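RANDGATE YOUTH SOCCER RETIRES THE PARENTS' SIDELINE COACH, EFFECTIVE THIS AUGUST

RANDGATE, March 18, 2020. Randgate Youth Soccer announced today that its fall season will be played under a Quiet Touchline rule, which asks adults who aren't coaching to stop coaching.

The rule covers all 24 teams in the league, from the under-sixes, who chase the ball in a single clump, up to the under-fourteens, who would like everyone to know they can hear you. Clapping is allowed. Cheering is allowed. "Spread out," "Get rid of it" and "Ref, are you kidding me" will stay in the car with the folding chairs.

"We went through last season's complaint forms, and there were 78 of them," said Dalibor Hrnčiar, the league's president. "Four came from players. One of those was about the oranges."

Under the new rule, a parent who shouts instructions gets a friendly reminder from the team manager. A second offense earns a walk to the far side of the parking lot at the Flestov Road fields, where the view is poor and the shouting doesn't carry. The far side of the lot has been measured for this purpose.

Referees, many of whom are in high school and have chemistry homework, were consulted and are in favor.

Čestmír Matoušek, who coaches the under-tens, tried the idea for two games last fall. "The kids started talking to each other," he said. "Mostly about lunch, but some of it was soccer. I also found out I'm the loudest person on our sideline, so I'm working on that."
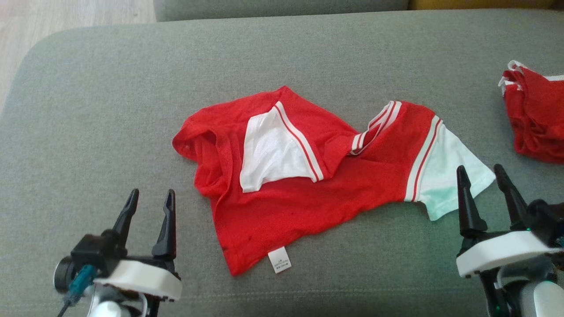

Coaches will attend a short evening class before the season on how to say less. The class was originally scheduled for three hours and has been cut to one, in keeping with its subject.

Registration for fall opens online once the new schedule is settled. Fees are unchanged. Families with questions are asked to email the league office, and to use their indoor voices.

Recent news
Flestov Road fields: goal nets replaced, one still crooked
Vondráček Bakery returns as snack stand sponsor
Skalorix scheduling app: how to reset your password again
Referee sign-up for ages 14 and over
Lost and found: eleven left shin guards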